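4.2 Fingertip wear and the hand-held tool

We compared two hand-held grippers, the Rinton and the Trurkley, on the same pick-and-place routine. Both carry a camera looking down past the fingertips, and both were sold to us as interchangeable. They share a mounting pattern, and there the resemblance ends.

Each tool was used for 1,000 grasps by the second author (Kaewkla), who has asked that the number be printed in full. Pads were inspected every 20 grasps. A pad was scored as worn when its edge showed scuffing or chipping in the wrist view, which meant that scoring could be done from the recordings on a quiet afternoon in December with the heating on. Figure 3 gives a view with the fingers open over the bench top. 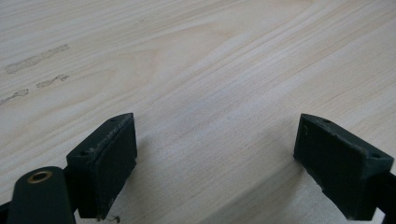 Figure 3. Wrist-camera view of the open fingertips over the wooden work surface. Both pads are scuffed along the upper edge; the right one also has a small notch near its lower left corner. The gray marks on the board, upper left, were masked before segmentation.

4.3 Effect on grasp detection

The detector was trained on 2,397 frames with new pads and, as one might fear, had firm opinions about what a fingertip looks like. Worn edges were sometimes reported as thin objects held in the gripper. The Trurkley suffered more from this than the Rinton – its lighter pad material shows every scrape.

Retraining on 3,270 frames, with worn pads included, removed most of these phantom grasps on both tools. Stains on the board were harder. Left unmasked, they were still proposed as graspable parts, and the controller closed on them with great confidence.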